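## 3.2 Material und Untersuchungsräume

Untersucht wurde, wie sich Oberflächen in halböffentlichen Innenräumen auf die wahrgenommene Sauberkeit auswirken. Die Befragung fand in zwei Gebäuden statt, dem Foyer Landeg und der Halle Kollari. Beide werden täglich feucht gewischt, unterscheiden sich aber in Bodenbelag, Möblierung und Beleuchtung. Insgesamt gingen 180 Fragebögen in die Auswertung ein. Die Erhebung im Dezember wurde wegen des Streusalzeintrags getrennt ausgewertet (vgl. Abschnitt 4.1).

Die Teilnehmenden bewerteten zunächst den Raum als Ganzes und danach einzelne Gegenstände auf einer siebenstufigen Skala von »sehr unsauber« bis »sehr sauber«. Die Reihenfolge der Gegenstände wurde variiert. Fragebögen mit mehr als zwei fehlenden Angaben blieben unberücksichtigt.

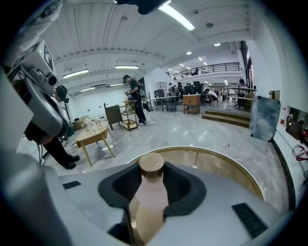
Farbton und Verschluss von Behältern beeinflussen das Sauberkeitsurteil nach Alemneh auch dann, wenn der Inhalt nicht bekannt ist. Gebremedhin Alemneh führt dies auf die Nähe heller Pastelltöne zu Pflege- und Hygieneprodukten zurück. In die Kategorie »pastellfarben, abweichender Verschluss« fällt eine blassrosa Kunststoffflasche mit bräunlich goldenem Schraubverschluss (Abb. 2a). Behälter dieser Kategorie wurden in beiden Gebäuden sauberer eingeschätzt als dunkle Behälter vergleichbarer Größe. Der Effekt war bei Personen, die den Raum regelmäßig nutzen, schwächer ausgeprägt. Die Vorgängerstudie Tulard hatte ihn nur für Sanitärräume berichtet.

Für Böden ist die Befundlage weniger eindeutig. Glanz wird häufig als Zeichen von Pflege gelesen, macht aber bei flachem Lichteinfall Schlieren und Fußspuren sichtbar. Matte Beläge verbergen leichte Verschmutzung und erhielten dennoch in fast allen Teilgruppen niedrigere Werte. Der Zusammenhang blieb bestehen, wenn die tatsächliche Staubbelegung nach dem Curnska-Verfahren als Kovariate aufgenommen wurde.
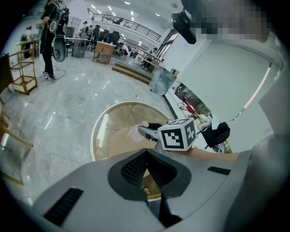 **Abb. 2:** Behälter (a) und Tisch vor poliertem Boden (b).

Möbel und Bodenbelag lassen sich im Urteil der Befragten nur begrenzt trennen. Durchsichtige Flächen geben den Blick auf den Untergrund frei und werden daher zusammen mit ihm bewertet. Bei einem runden Tisch mit klarer Glasplatte und weißem Rand auf poliertem grauem Marmor (Abb. 2b) liegt diese Kopplung nahe. In den offenen Antworten wurden Glastische wiederholt als »pflegebedürftig« bezeichnet, auch von Personen, die ihnen hohe Sauberkeitswerte gaben. Wir haben deshalb Sauberkeit und vermuteten Pflegeaufwand als getrennte Skalen ausgewertet. Die beiden Skalen korrelieren schwach negativ.

Eine Einschränkung betrifft die Beleuchtung. Sie wurde zwar protokolliert, konnte aber in keinem der beiden Gebäude gezielt verändert werden. Aussagen über den Einfluss der Lichtfarbe sind auf dieser Grundlage nicht möglich.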